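3. Setting Out Your Bench

Now that everything is out of the carton and rinsed (please do rinse it, even if it looks spotless!), we come to the part most of our Plulumville customers tell us they enjoy, which is laying out the bench. Take your time over it. A few quiet minutes here will save you a good deal of reaching and fussing later on.

3.1 Spread the black cloth over the tabletop and smooth it from the middle outward. Any wrinkle under a glass base will make it rock, so go over the cloth once more with the flat of your hand.

3.2 Stand the clear test tube rack near the center of the table, with its flat base resting fully on the cloth. Leave it empty for the time being.

3.3 Check your beaker before it joins the rack. Run your eye around the flared rim and the little pouring spout, and if you find a chip, however small, put the beaker aside and write to Rodica Marinescu at our Kusdale office for a replacement.

Caution: Never pick up a beaker by the rim or the spout. Hold it by the side, low down, and set it on the cloth gently.

3.4 Turn the beaker until the white markings face you. The number 500 is near the top of the scale, with the smaller volumes below. For the first exercise you will fill to 400 and no higher, so find that level now, while the glass is empty and easy to read.

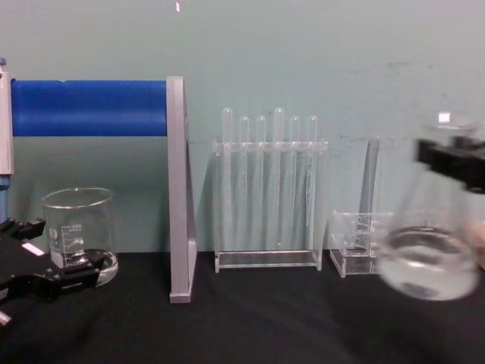
3.5 Place the test tubes in the rack one at a time, lowering each through its hole in the top plate. If one feels tight, lift it out and try the next hole along. Please don't push.

Note: Customers who bought their set before December may have the older rack. The steps are the same for both.

3.6 Wipe any fingerprints from the glass with a soft, dry cloth, and keep that cloth within reach, as you will want it again in Section 4.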